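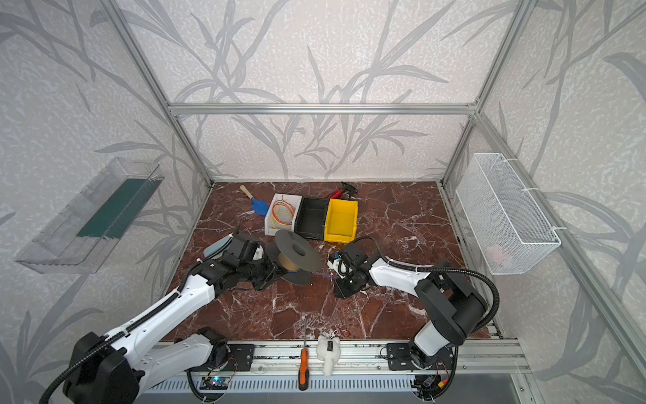
A thread on wallpaper, by a person who swore at age nineteen never to own any and who now owns eleven rolls of it.

My position at nineteen was based on my grandmother's bathroom, which had brown and orange circles up to the ceiling and then, for good measure, on the ceiling. You came out of there feeling you'd been on a boat.

Then for most of my adult life I rented, and every wall was the color landlords buy in buckets. You don't have opinions about wallpaper when you rent. You have opinions about picture hooks, and you keep them to yourself.

In October we closed on a house in Trellbridge. It was built by someone who liked closets and it was last decorated by someone who liked borders. A border, if you are young, is a strip of wallpaper for people who were nervous about wallpaper.

There were geese on ours. Geese with ribbons on their necks, walking clockwise around the kitchen at shoulder height. My husband said they were charming. He said it once, before he tried to get them off.

Things I have used to remove a goose: warm water, warm water with vinegar, warm water with fabric softener, a steamer, a plastic scraper, a metal scraper, my own thumbnail, bad language.

The steamer was the winner, if you don't mind your kitchen smelling like a wet library for a week. The metal scraper also works. It takes the goose and it takes the wall.

Under the geese was another border. Ivy.

Under the ivy was paint, and under the paint, because someone in that house could not be stopped, was paper. Small blue flowers on cream. It was the nicest thing in the room and it came off in pieces the size of a postage stamp.

I kept one of the pieces. It's in a drawer with the takeout menus. I have no plan for it.

So that's removal. Now, buying.

I went in thinking you picked a pattern and they sold you enough of it. I would like to go back and pat that woman on the head.

Wallpaper comes in rolls, except when it comes in double rolls, which are priced as single rolls, and sold only in twos. I asked the man at the store why and he said, "It's how it comes." I've thought about that sentence a lot. You could put it on a coat of arms.

Then there's the repeat. The repeat is how far down the paper you go before the pattern starts over. A small repeat is a friend. A big repeat means that every time you cut a strip to line up with the last one, you throw a piece of your paycheck on the floor.

I fell in love with a big repeat. Of course I did. It was a Clerov, a sort of overgrown meadow, all stalks and leaves taller than a toddler. In the sample book it looked like a walk in the country.

A sample book page is the size of a place mat. I want to stress that. You are being asked to marry someone after meeting their elbow.

The quote for the dining room in the Clerov, paper only, was $765. I said that seemed high. The man at the store said the paste was extra.

There was a second choice from a company called Palacios, same general idea, leaves and so on, $543. The leaves were a bit stiffer. They looked like leaves that had been told to stand up straight.

My husband held the two samples side by side and said he could not tell them apart. We've been married a long time and I'm choosing to let that go.

We got the Palacios. I told everyone I preferred it. I've told so many people by now that I think I do.

Interlude for people who say "just paint it." I love you. I've been in your homes. They are very restful and I can never remember which one of you I'm visiting.

It's true that paint forgives. You can paint at midnight in your socks with a podcast on. Wallpaper wants two adults, a clear floor, good light and a marriage with some slack in it.

Paper also tells on your house. Paint will let a crooked wall go on pretending. Hang one straight line of leaves next to a door frame and you learn what your door frame has been up to since it was put in.

Ours leans. Everything leans. The dining room has four corners and no two of them agree on what a corner is. I bought a plumb line, which is a string with a weight on it, and it was the first thing in the house I fully trusted.

First attempt was me and my husband on a wet afternoon. We'd watched the videos. In the videos a calm man in clean pants smooths the paper down with one arm and talks about his weekend.

The video man is never working around a radiator.

We hung three strips. Strip one was beautiful. Strip two was beautiful and half an inch too low. Strip three we don't discuss, but I was under it for a while.

Wet wallpaper weighs more than you think and it folds onto you like a tired child. My husband was laughing too hard to help. I could hear him through the leaves.

That night I called a professional. I had been given the name Doğukan Ateş by the woman at the bakery, who said he was slow and worth it. Both halves were correct.

He came and looked at our three strips for a long time. Then he said, "Who did this?" and I said the previous owners.

He looked at the paste, which was still wet, and said nothing. That's professionalism.

What he did for the first whole morning was no hanging at all. He filled holes. He sanded. He rolled on a primer that he said was for sizing the wall, and I nodded like someone who knew walls had sizes in that sense. He drank one coffee and left.

I complained about it at dinner. All day, and nothing to look at! By the end of the next afternoon I had taken it all back, since the paper went up as if the room had been waiting for it.

Some stuff I picked up from hovering in the doorway, which he put up with nicely:

He started in the least important corner. The last strip never matches the first, ever, in any room, so you decide ahead of time where you want the lie to be. Ours is behind the door. I'm telling you in confidence.

He opened every roll before he cut anything and checked that the numbers printed on the wrappers matched. Different batch, slightly different gray. You won't see it on the table. You will see it on the wall, at dinner, for the rest of your life.

He changed the blade in his knife constantly. I mean every couple of cuts. I have owned one utility knife since college and I believe it still has the blade it came with. I've hidden it.

He booked the paste for a few minutes after brushing it on. Booking is when you fold the wet strip in on itself and let it sit there and relax. I've started doing it to myself after work.

And he never once pulled a strip to make it fit. If it was off he peeled it down and hung it again. My whole approach had been pulling.

I asked what he has in his own house. He said white walls. He said it the way a dentist might tell you he doesn't care for candy.

Cost of the paper: see above. Cost of Doğukan Ateş: more than the paper, and I'd sell the car before I'd do it without him.

We finished with two full rolls left over, plus scraps. The store won't take back an open batch. Friends keep telling me to line drawers with it. I've lined the drawers. We have, at this point, the best-dressed drawers in Trellbridge.

I also covered a Dekby shelf unit, the cheap one everybody has, back panel only. It looks terrific from the couch. Up close you can see where I pulled.

A few people in the replies are asking about peel-and-stick. I used it in the powder room. It went up in an hour and I was very smug. Now one corner lifts every time somebody takes a hot shower upstairs, and I press it back with my palm on my way past, like feeding a cat.

Someone else asked if the big pattern makes the room feel smaller. A little, yes. It's a dining room. We sit down in it. Nobody is training for anything in there.

And somebody asked if I'll get tired of it. Probably! My grandmother had those circles for thirty years and when they finally came down she went and stood in the plain bathroom and said it looked like a hospital.

I called my mother to check that story and she says it was the aunt who said it, and that the circles were green. They were orange. I was on that boat.

Next up is the upstairs hall. I found another border under the paint with my thumbnail last night, just a corner of it, and I think I can see a beak.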